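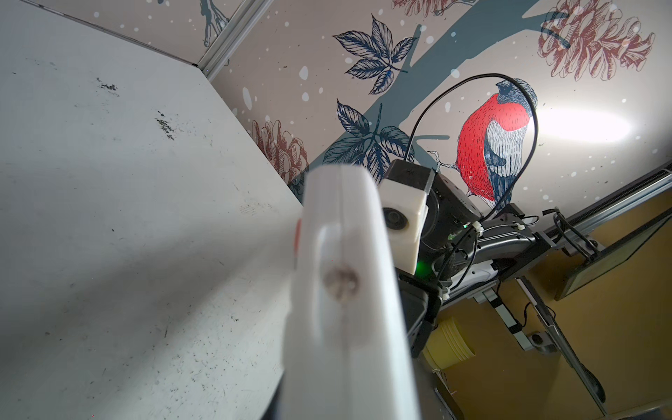
So I've been trying to learn Portuguese again. My grandmother spoke it, my mother sort of spoke it, and I got as far as ordering coffee and apologizing, and then I stopped for years. In April I decided to give it another go, and this time I'm doing it with index cards — actual paper ones, in a shoebox!

The plan came from my friend Celeste Guerreiro, who grew up speaking it at home and has very little patience for apps. She told me that if I knew 3,000 words I could follow most conversations at her aunt's house, and that I should quit worrying about grammar until I had a decent pile of them. I'm at 184. Her aunt talks very fast, so I'm not sure even the full number would save me, but it's nice to have something to aim at.

My routine is 30 minutes before breakfast, with the radio off. I go through the old cards first and then write five new ones, always with a whole sentence on the back (usually a silly one, those stick better). Kitchen words came easily. Weather was fine too. Verbs are a mess. I've mixed up "ficar" and "deixar" so many times that I finally gave them both purple cards, and I still stand there at the counter muttering.

The sounds are the other thing. I can read a sentence perfectly well and then hear the same sentence and catch maybe two words, because half the vowels seem to vanish on the way out. Celeste says to listen to the same short clip over and over until it stops being soup. I've got one of a woman explaining how she cooks rice, and I could probably recite it in my sleep by now.

Next up is numbers past 50, and then I'm calling the aunt.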